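4. Holding breaking reports

When a major event breaks, the Villodix desk fills up fast. In August one newsroom took in 3,000 items in an hour, and most of them blamed someone. This section covers how to keep those items off your front page until you know who did what.

4.1 Open Settings, then Intake, and turn on Hold Unattributed.

4.2 Set the hold time. The default is 60 minutes. Zero is allowed, and we wish you luck with it.

4.3 Under Sources, add the wires and local outlets you trust. Leave "a blog my cousin sent" in the second tier.

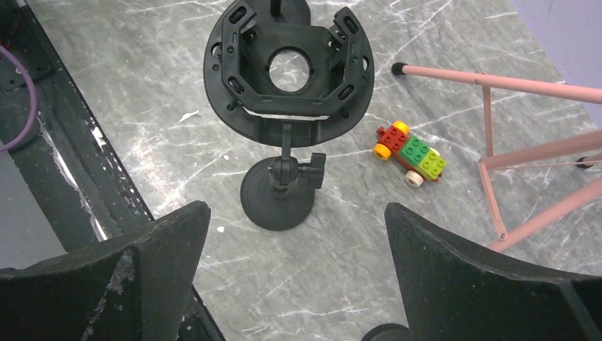
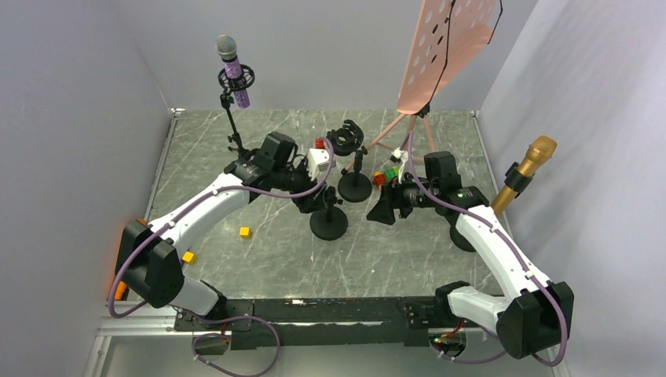 4.4 Turn on Suspect Language. The filter flags any headline that names a group, faith or nationality as responsible before police or a court has done so. Expect plenty of flags on the first day.

Note: Question marks do not get a headline past the filter. Silvana Damasceno on our support desk has heard every argument for why they should.

4.5 Choose two editors who can release a held item. Both must sign. If one of them is asleep, wake that person up.

CAUTION: Do not use Release All while a story is still moving. It publishes everything in the queue, up to 1,000 items, including the ones that contradict each other.

4.6 To correct a published item, open it and select Amend. The old wording stays in the log for 11 days and cannot be deleted, however nicely you ask.

4.7 Click Save. Changes apply to new items only, so anything already in the queue keeps the old settings.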